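The week the left jaw quit on me

I promised myself I'd write up the good weeks and the bad weeks on this blog, so okay, bad week it is.

If you're new, I do home recording for a laundry-folding project called Dumness. I work with a pair of hand-held grippers, one in each hand, and I fold stuff. Shirts, towels, hoodies, the same hoodies again. The recordings go up to the Dumness people at night and they train their folding arm on them. I get paid per accepted clip, and that word "accepted" is going to matter in a minute.

Monday started fine. I had 43 clips to get through and I was feeling pretty smug by lunchtime (leftover noodles, very good). Then somewhere in the afternoon the left jaw on my main gripper started closing late. I'd squeeze the trigger, the right side would come in the way it's supposed to, and the left side would sort of think it over and then snap shut. It still grabbed the fabric! That was the sneaky part. I figured it was my hand getting tired and kept going.

It was not my hand. When I checked the upload page that evening, 14 clips had bounced with a note that said "jaw width mismatch." The gripper reports how far open it is, and what it was reporting didn't match what the camera saw. So all that folding was no good to anybody, and I'd done the fitted sheet twice. TWICE.

Next morning I made a cup of tea and went back to the bedroom to see if I could get it to misbehave on purpose. 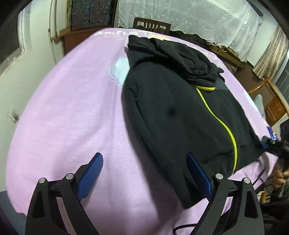 Me versus the black hoodie, with the jaws open.

Hoodies turned out to be the best test I had. Thick fleece pushes back, and a zipper gives the pad something hard to climb over, so any slop in the jaw shows up right away. On a thin T-shirt I could get ten good grabs in a row and start believing it was cured. On the hoodie it lagged on the third try.

The fix itself was kind of dumb. One of the pivot screws on the left side had backed out, less than a full turn, and the linkage was tilting under load until it caught. I tightened it, it was great for an hour, and then it crept loose again. The second time I took the screw all the way out, cleaned it, and put a tiny dab of removable threadlocker on it — the blue kind, please don't use the red kind on anything you ever want to open again. It sat overnight and I haven't had a late close yet.

Now the part that bugged me more. While I was poking at it with the power still on, the jaw let go all at once and got the side of my finger. It's a small pinch and a small bruise, nothing dramatic, but I'd had my face pretty close to it too. I know better. The little Previtness booklet that came with the kit has a whole page on unplugging before you touch the linkage, and I'd read that page, and I did it anyway because I was annoyed about my clips.

So I've got a new routine. Before every session I wiggle each jaw sideways with the thing unplugged, then plug in and do 20 open-and-close cycles on air, then 4 grabs on something thick. If it hesitates even once I stop. I also check the upload page at lunch now instead of waiting for the evening, so the most I can lose is a morning.

I wrote to support at Previtness and they were nice about it. They're sending spare screws and they asked for the bad clips, which I thought was funny, finally somebody wants them! Dumness is letting me redo the bounced ones through the weekend.

One question for the folks who came over from the Jekimcombe forum: has anybody else had the left side go before the right? I'm right-handed and I wonder if I'm twisting that one more than I think. Leave me a comment if you've seen it. I'm off to fold the fitted sheet for a third time.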